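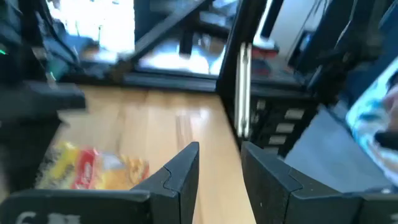 A wrist camera's view during a fast move. The gripper fingers stay sharp while the snack bag and the background smear.

Blurred frames are usually the first thing to be thrown out when a robot learning dataset is cleaned. A study from the Gusari manipulation group in Kirkau suggests that the practice removes more useful information than it saves, at least where the robot has to work with flexible packets and transparent containers.

The group recorded 3,169 demonstrations of a packing task using a two-armed workstation. In each, an operator guided the arms through picking up crisp bags and instant noodle packets and putting them into clear plastic bins. Cameras on the wrists and a fixed camera beside the table recorded throughout, alongside joint positions and finger openings. A standard sharpness filter, applied to the wrist video, passed 2,272 of those demonstrations. The remainder contained too many smeared frames to meet the threshold and would ordinarily have been deleted.

Agnese Eglītis, who led the work, had expected the rejected recordings to be a random sample of the whole. They were weighted towards the fastest operators and towards the long carrying moves between pick and release. A policy trained on the filtered set therefore saw plenty of slow approaches and comparatively few brisk transfers. In tests it hesitated in mid-air, often stopping altogether when its own motion blurred the picture.

The alternative, which the group calls Shemweta, keeps every demonstration and assigns each wrist frame a weight. The weight is calculated from two measurements: the speed of the wrist, taken from the joint encoders, and the sharpness of the fingers in the image. The fingers travel with the camera, so wrist motion alone should leave them crisp. If the fingers are sharp and the rest is smeared, the blur can be attributed to movement of the arm. If the fingers are soft as well, the likely causes are poor focus or a fault in the camera, and the frame is given very little influence in training.

Frames in the first category are kept, but the network is told how fast the wrist was moving and learns to lean on the fixed camera and the joint readings until the view settles. No attempt is made to deblur anything. Eglītis tried that in an earlier version and dropped it after the restored images began to show bin edges in the wrong places. 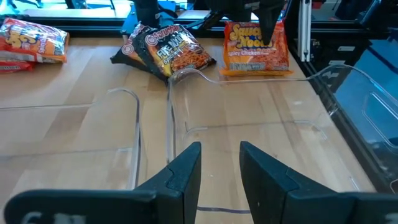 Clear bins from the wrist, visible mainly as edges and reflections. Noodle packets lie behind them, with a second gripper overhead.

Bin edges are the harder half of the problem. A transparent wall has no colour of its own, and the features that reveal it are thin highlights that shift with the camera. A moderate amount of blur can erase them while leaving a red or orange packet perfectly recognisable. The group found that a single sharpness score for the whole image hid this difference, so the score is computed separately over small patches. A frame may then be trusted for the position of a packet and disregarded for the position of a rim.

The evaluation consisted of 600 attempts, divided equally between the filtered baseline and the weighted method. Packets were placed by hand from a printed list of starting positions, and the two policies were run alternately so that changes in daylight would affect both. The weighted policy completed more placements and paused less often during transfers. The improvement was largest where a packet had to be carried across the table, and close to nil where packet and bin stood side by side.

Failures were of a different kind too. The baseline tended to stop short of the bin. The weighted policy usually reached it, but sometimes released a packet on the rim, where it could tip either way.

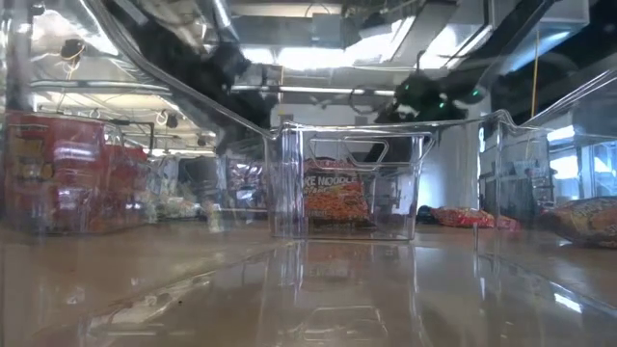
Views taken through a bin wall proved a separate source of error. A curved wall bends and repeats whatever is behind it, and a packet may show up several times over at slightly different positions. Blur has no part in this, so the weighting does not help. The fixed camera, on which the method relies during fast moves, is also the one most exposed to the problem when a bin stands close to the lens.

Tanner McKinnon, who works on perception at Dellorholm and was not involved in the study, regards this as the main limitation. "They have shown when to stop trusting the wrist," he says. "They now need an equivalent test for the other camera." He would also like to see the method tried with opaque containers, to establish how much of the gain depends on the clear plastic.

Eglītis accepts both points. Opaque trays are next on the group's schedule, using the same packets and starting positions. A second fixed camera will follow, mounted opposite the first, so that a packet reported by one view can be checked against the other before the gripper is sent towards it. The weighting code is to be released in April with the full set of demonstrations, including those the original filter rejected.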